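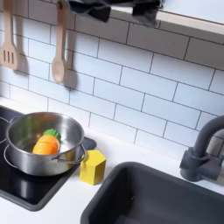

Department of Commodity Economics, Gresden School of Trade

2 February 2024 - by Flurkalska
5 min read

Chapter 5. Storage and the Price of Natural Gas

Gas is used mostly in winter, but it comes out of the ground all year. Storage connects these two facts. In this chapter we study how the amount of gas in storage influences the price which a buyer pays today, and the price he agrees to pay for later delivery.

Let us take the storage site at Tudberg. At the end of October it is 88 percent full. A trader who holds gas there must pay rent for the space, and he also pays interest on his money. If the January contract is higher than the spot price by more than these costs, he will keep the gas and sell it forward.
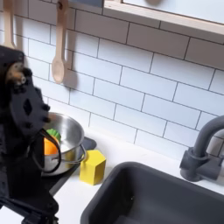 When the site is only 60 percent full at the same date, the situation is different. Buyers are afraid of a cold winter, and the spot price can rise above the later contracts - we call this backwardation. Section 5.1 explains how to calculate the cost of storage per unit. The exercises use the Tudberg data.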